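March, 07:40

Left the training job running overnight on the Zillberg machine and came in to find it had finished at 05:10 without errors. Loss on the validation split is flat from step 1,000 onwards. Going to 3,000 bought nothing, so I will cut the schedule for the next round and give the hours back to Liviu, who has been asking for them.

The question for this week is narrow. The policy trained on the 140 demonstrations puts tools away well enough when they start on the left half of the table. On the right half it reaches, closes, and then stalls with the tool in hand, short of the board. Domnica thinks it is a data problem. Relu thinks it is the action chunk length. I have no strong view yet, but the two explanations predict different things. If it is data, the stall should move when the mix of start positions changes. If it is chunk length, it should stay put and only get longer or shorter.

Plan agreed at 09:00: keep the pegboard layout fixed, change one thing per block, score each episode on three marks (grasp, lift, place). A drop after lift scores two. Veronica scores from the recordings and is not told which checkpoint produced them. I wrote the checkpoint names on a card and gave the card to Ovidiu.

First block was the unchanged policy, as a baseline. Pliers included this time - we left them out in February and I regret it, as the handles give the gripper two possible closing widths and that is exactly where I would expect trouble.
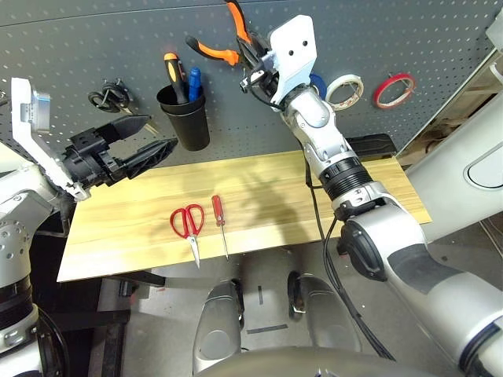 *Baseline block, head camera. Pliers in the right gripper, scissors and small screwdriver still on the table.*

The left arm is a nuisance for the analysis. The policy outputs commands for both arms at every step, and I have been averaging the error over all joints together. With one arm holding the tool and the other doing little, the average hides most of what matters. Split the error by arm after lunch and replotted. The right arm's wrist error climbs steadily through the lift in the stalled episodes and does not in the good ones. The elbow shows nothing. That was invisible in the pooled figure, and the pooled figure is the one I showed at Cimska. I shall have to send them a corrected version.

Second block, chunk length halved. The motion is rougher and the stall is shorter, but it happens at the same height. On the reasoning above that counts for Relu. I am wary of it, though. A shorter chunk means the policy looks at the camera more often, and it may simply be getting out of a bad state sooner. The block cannot separate those two. A fair test would hold the chunk length and change only how often we replan. Liviu says the Nirken controller code allows this with one setting. Oprea's branch does not.

16:30. Veronica's scores came back for the baseline. She disagrees with my own marks on 3 episodes, all of them lift against place. We had never written down when a tool counts as placed. New rule: gripper open and clear of the tool, tool supported by the board alone. Both blocks to be rescored under it before I compare anything.

For tomorrow: replan test first, right half only, same checkpoint. Then Domnica's rebalanced set, if the conversion finishes. Ask Ovidiu for the card only after the scores are in.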